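Latadik T2 table-top sorting cell - used, serviced, ready to go

Stock no. 896
Condition: used, good
Location: Futstead, unit at the back of the yard
Collection or pallet delivery

One arm, one table, controller and leads. Came to us from a catering training kitchen, used for clearing and stacking plastic tableware. Not heavy work. Has had a full going over in our workshop, details below. Sold as a complete cell, will not split so please don't ask for the arm on its own.

What you get
Arm with wrist and flange, fitted
Gripper pad with finger, plus one spare pad
Controller and teach pendant
All leads, labelled both ends
Table with green cloth cover
Set of coloured practice bowls, plate and cups
Printed manual (bit dog-eared, all pages there)

What we did to it
Stripped the wrist, cleaned out old grease, regreased with Lolach medium. New seal on the flange side. Joint two had a slight knock when it changed direction, traced to a loose belt, retensioned and now quiet. Both wrist buttons taken out and cleaned, one was sticking. New pad on the gripper, old one had gone shiny and was dropping cups. Fan filter in the controller replaced. Backup battery replaced. Ran it for 97 cycles on bowls afterwards with no drops and no stops.

Setting up
Allow about 2 hours if you've not done one before.
Bolt the stand down first. Not the table, the stand. If the table gets nudged you only have to teach the pick points again, if the stand moves you are starting from scratch.
Cloth goes on flat and gets clipped underneath. Creases are OK at the edges, not where you are picking from.
Run cables down the wall side or down to the floor, well away from the elbow. Leave slack at the base.
Power up with the arm clear of everything. Home it. Then teach the heights, starting with the tallest thing you'll be handling.
Check finger height over a bowl on a plate, as well as a bowl on its own. Stacked ones sit higher and that's where most people clip the rim.

Looking after it
Every day: wipe the pad with a damp cloth, no solvent. It goes hard.
Every week: check the flange screws. We do ours on a Saturday when the line is off. Nip up, don't lean on them.
Every month: filter out, tap it, back in. Look along the cables for rubbing.
Twice a year: grease the wrist. Lolach medium or the Bach equivelent, don't mix the two.

Common faults
Drops light cups: pad dirty or worn. Clean it first, then swap.
Stops halfway with no message: nine times out of ten the stop button hasn't been fully released. Twist it.
Drifts off the pick point during the day: stand bolts, or someone has moved the table.
Wrist buttons not responding: check teh plug behind the cover before ordering a new board.

Spares
Pads and belts on the shelf. Seals usually a few days. Filters are a standard size, buy them anywhere. Bach fingers fit with the adaptor plate, not included.

Delivery
Pallet, 379 plus VAT, kerbside only. Free if you collect, bring a van with a flat floor and some straps. We'll help load.

Can be seen running by arrangement, ring the workshop first. Warranty is parts only, pads and belts not covered.

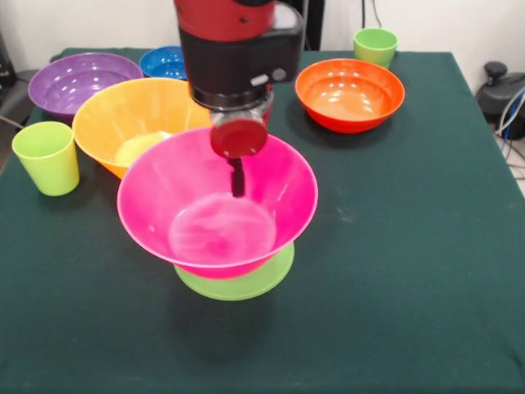
Part exchange considered on older Latadik arms, working or not. Controllers without arms also wanted. Send the plate number and we'll come back with a price.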